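Moved the last of the furniture out of the Stoltham flat in March and learned a few things about getting a sofa through a stairwell. Putting them in one thread.

Measure the diagonal of the sofa end-on as well as the length. The length was fine. The diagonal is what decides whether it turns on the landing. Ours had 2 inches to spare at the first turn and less at the second.

Take the feet off before you lift anything. Most unscrew by hand. Put them in a bag and tape the bag to the underside.

Get the van booked for longer than you think. I used Nodano and took the 9 am slot. They bill by the half hour after the first two hours, and the loading zone on our street fills up early.

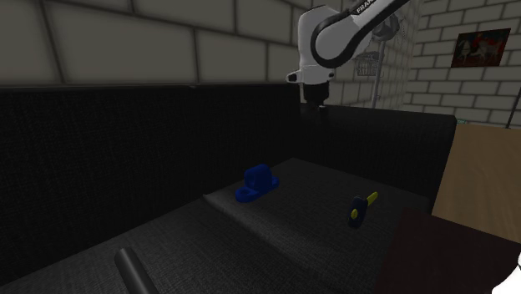 Dark upholstery shows every bit of lint from moving blankets. Use stretch wrap first, then the blanket. A lint roller got most of it off ours, but it took an evening.

Door frames: pull the hinge pins and take the door away completely. It gains you more than an inch and takes five minutes.

Total for the van came to 46 dollars over the quote – all of it waiting time for the elevator at the new place. Ask the building if you can reserve it. Ours lets you, and I didn't check.

Next job is the bookcase, and that one comes apart.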